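**Slide 6 – what the kit includes**

- Trorkitz ships as a pair of hand-held grippers, left and right, each with its own marker cube. No arm needed at this stage.
- Tracking is from the cube faces. Hevex quotes 5 mm position error; we have not checked that independently yet.
- Price comparison is on the handout. Don't read it aloud.

**Slide 7 – trial plan**

- Kitchen tasks first: plate, spoon, microwave with the door open. Small utensils are the hard case for the fingers.
- Target is 50 demonstrations per task, 500 in total. Expect to discard around 300 before operators settle – mostly lost markers.
- Unai Pastor has the discard criteria. Refer questions to him.

**Slide 8 – open points**

- Finger wear: Herrero pads fit, but grip on thin handles needs a separate test.
- Export: Prikent reads the pose files directly. Gripper width is a separate channel and has to be aligned by timestamp.
- Leave this up during questions. If asked about left-handed operators, the two units swap in the settings menu – recalibrate after.

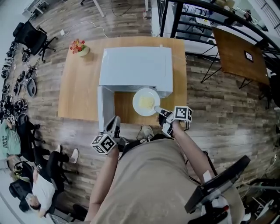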